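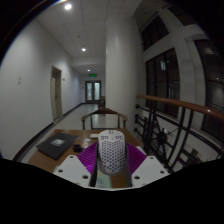
Nirnico - Schreibtischdinge im Alltag
Datenkarte und Liesmich, Stand 6. September 2026

Nirnico ist eine Sammlung kurzer Aufnahmen von ganz gewöhnlichen Dingen, die auf Arbeitstischen liegen und dort benutzt, verschoben, gestapelt und wieder weggeräumt werden. Mäuse, Laptops, Hefte, lose Blätter, Ladegeräte, Klebezettel, Radiergummis, der eine Stift, der immer unter dem Papier verschwindet. Wir mögen dieses Zeug wirklich gern, und wir haben uns sehr gefreut, wie unterschiedlich Tische aussehen, an denen Leute eigentlich alle dasselbe tun!

Die Sammlung enthält 1432 Aufnahmen von 40 Tischen. Jeder Tisch hat einen eigenen Ordner und eine kleine Textdatei mit Angaben zu Tischplatte, Stuhl, Tageslicht und den Gegenständen, die während der Aufnahmen dort lagen.

Was drin ist

Schwerpunkt sind Eingabegeräte und Papier. Bei den Mäusen ist die Bandbreite besonders schön: glatte Büromäuse, kleine Reisemäuse, schwere Modelle mit Daumenmulde und leichte mit durchbrochener Schale im Wabenmuster. Gerade die Wabenmäuse sind ein Genuss, wenn man sich für Oberflächen interessiert. Viele kleine dunkle Öffnungen auf heller Schale, Reihen, die sich je nach Blickwinkel verkürzen, dazu die Rundung am Ende - wer Segmentierung oder Formschätzung ausprobiert, hat daran lange Spaß. Eine weiße Maus mit solchen Löchern, aufrecht gehalten, sieht völlig anders aus als dieselbe Maus flach auf dem Tisch, und beides sollte als Maus erkannt werden.

Bei den Papieren gibt es Hefte, Broschüren, Einzelblätter und Umschläge, oft halb verdeckt. Das haben wir so gelassen. Wer einmal versucht hat, ein blassgrünes Heft von einem blassgrünen Einzelblatt zu unterscheiden, von dem nur ein Streifen hervorschaut, weiß, warum es die Sammelklasse "blatt_oder_heft" gibt (Danke an Mélanie Lévesque für den Vorschlag, er hat uns sehr viel Streit erspart).

Laptops kommen fast nur geschlossen vor. Aufgeklappte Bildschirme haben wir aus Gründen des Datenschutzes weitgehend vermieden. Aufkleber und Etiketten auf den Deckeln sind als "etikett" markiert, der Text darauf ist nicht erfasst.

Stühle und Tischplatten sind ebenfalls ausgezeichnet, allerdings grober. Für Holzstühle gibt es das Zusatzfeld "lehne" mit den Werten gerade, gebogen und gebogen_mit_armlehnen. Das war ursprünglich eine Spielerei von Shoaib Memon und ist inzwischen unser heimliches Lieblingsfeld.

Ordner

tische/ enthält die Aufnahmen, nach Tischnummer sortiert
angaben/ enthält die Textdateien zu den Tischen
klassen.csv ist die Liste aller Klassen mit deutschem und englischem Namen
griffe.csv nennt zu jeder Aufnahme den bewegten Gegenstand sowie Anfangs- und Endlage
aenderungen.txt ist das Änderungsprotokoll

Die Lage eines Gegenstands steht in griffe.csv als liegend, aufrecht, gekippt oder unklar. "Aufrecht" heißt, dass die längste Achse ungefähr senkrecht steht. Bei Mäusen zählt die Achse von den Tasten zum Handballen. Für sehr kleine Dinge wie Büroklammern bleibt das Feld leer.

Wie die Tische ausgesucht wurden

Die Aufnahmen stammen aus Wohnungen, zwei Bibliotheken und den Arbeitsräumen von Flaltside. Beathag Rennie hat die Besuche geplant und darauf bestanden, dass vorher niemand aufräumt. Eine gute Entscheidung! Auf den ersten Probetischen lagen alle Dinge schön parallel zur Kante, und das hatte mit echtem Arbeiten wenig zu tun. Jetzt liegen Laptops schräg, Hefte schauen unter anderen Sachen hervor, und am Rand sammelt sich Kleinkram.

Wir haben die Leute nur gebeten, Post, Ausweise und Medikamente wegzulegen. Alles andere durfte bleiben.

Braunes Holz ist als Untergrund deutlich überrepräsentiert, Glas kommt selten vor. Wer Modelle auf weißen Tischplatten einsetzen will, sollte zusätzliche Daten dazunehmen. Ehsan Talpur sammelt gerade helle Platten für die nächste Fassung.

Auszeichnung

Jede Aufnahme wurde einmal ausgezeichnet und von einer zweiten Person durchgesehen. Für 300 Aufnahmen liegen zwei vollständig unabhängige Durchgänge vor, sie stehen in der Spalte "doppelt" mit dem Wert ja. Am meisten gingen die Meinungen bei unscharfen Kleinteilen im Hintergrund auseinander: Ist der weißliche Klotz ein Netzteil, ein Radiergummi oder eine Schachtel? Wenn es sich nicht klären ließ, steht dort "kleinteil_unbestimmt". Bitte diese Klasse nicht einfach löschen, sie ist Absicht und bei der Auswertung oft aufschlussreicher als gedacht.

Farben sind nach Augenschein vergeben. Zwischen Dunkelgrau und Schwarz unterscheiden wir nicht, beides heißt "dunkel".

Bekannte Schwächen

Linkshändige Tische fehlen fast ganz. Kabel sind nur ausgezeichnet, wenn sie selbst bewegt werden. In den Ordnern 11 und 26 ist das Abendlicht recht gelb, die Papierfarben dort also mit Vorsicht genießen. Einige Blätter tragen Notizen, die wir unkenntlich gemacht haben; die Kanten dieser Flächen können Modelle verwirren. Im August haben wir außerdem vertauschte Lageangaben in griffe.csv berichtigt. Wer eine ältere Fassung hat, sollte bitte neu laden.

Nutzung

Forschung, Lehre und Basteln sind ausdrücklich erwünscht, auch in Kursen und Abschlussarbeiten. Nicht erlaubt ist der Versuch, aus den Tischen auf die Personen zu schließen, denen sie gehören.

Fehler, Fragen und besonders schöne Fundstücke bitte mit Tischnummer und Aufnahmenummer an Babar Paracha. Auch Vorschläge für neue Klassen nehmen wir gern - zuletzt kam "untersetzer" dazu.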